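Workshop news: can a machine do the small jobs yet?

Readers of the April issue asked for more on the two-armed bench at Okska, where the Plultetti project has been trying everyday chores for the past 5 months. We have had the use of the bench in the mornings, and most of the work so far is with ordinary things from a desk or a kitchen drawer. Picking one up is seldom the hard part. Holding it at the right angle, close to whatever the other arm has hold of, takes far longer to get right.
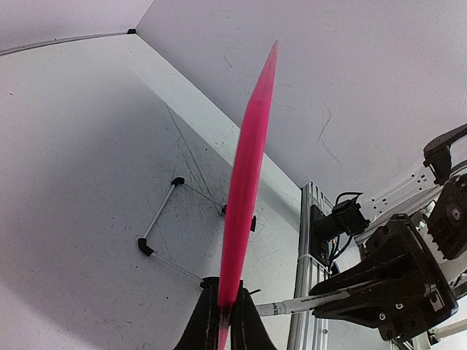

Page last changed: April, 16:20

Thin, smooth things are awkward. A flat plastic blade gives the fingers very little to hold, and a small turn at the base becomes a large one at the tip. A pen is kinder, but it has to be gripped firmly enough to press with. People make these corrections without looking. On the bench each one has to be learned, and for that an operator works through the same job many times over.

Kazemi, the firm that helps us with the training runs, logged 704 attempts across all the chores this spring. Some 160 of those were thrown out before use, mostly for poor starts. Members who remember the Esel trial will know that we used to throw out a good many more.

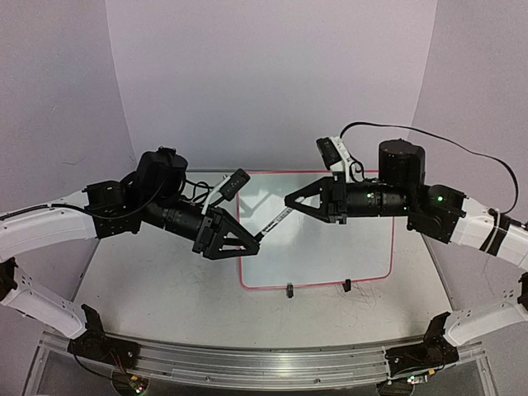
Passing a thing from one hand to the other is the chore we would most like to see done well, as so many jobs at home and on the shop floor depend on it. Putting a cap on a pen, sorting cutlery and packing a box all need it somewhere. Both arms have to agree on where the thing is and when to let go.

So the answer for now is no, not without someone standing by. We would not leave the arms alone with a sink of dishes or a tray of parts. Short jobs on a clear bench are a fair aim for this year. The next block of sessions is in the autumn, and each will last 30 minutes. Members who would like to watch can put their names down at the front desk.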